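Vadix publishes first results from its household chore trials

Opening and closing of small furniture remains difficult for robot arms, company says

Vadix, the automation company from Sutwood, has today made public the first results of its study on household chores. The study started in June and asks a simple question: which of the small jobs people do at home can already be given to a machine, and which must wait.

In the first stage, a robot arm with a two-finger gripper made 3327 attempts at 124 different tasks. The tasks were proposed by families and by shop workers in the Sutwood area. They include folding of towels, putting cups on a shelf, and opening and closing the drawers and flaps of small cabinets.

"People see a film of a robot which makes coffee and they believe that the matter is finished," said Pantelis Karras, who leads the study at Vadix. "Our answer for today is more modest. Some chores the arm can do well, if the object stands where it expects. When we move the same object by the width of a hand, the result can be very different."
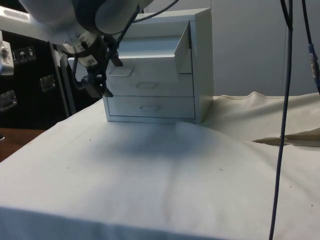 Furniture with moving parts was the most demanding group. A drawer must be pulled in a straight line, while a flap follows a curve, and the arm has to change its force during the movement. Of the 124 tasks, only 4 were completed at every attempt, and none of these was from the furniture group.

The shop-floor tasks gave somewhat better results. Sorting of boxed goods by size was learned after some 187 attempts, although the speed is still much lower than the speed of a person.

Vadix does not plan to offer a household product on the basis of these results. The second stage will be carried out together with Etutness, a supplier of fittings for shops, and will look at shelves, counters and storage units.

"I am asked very often when the machine will tidy the kitchen," Mr Karras added. "I do not give a year. I would like first to see it close every drawer that it has opened."

A summary of the results can be requested from the Vadix press office in Sutwood.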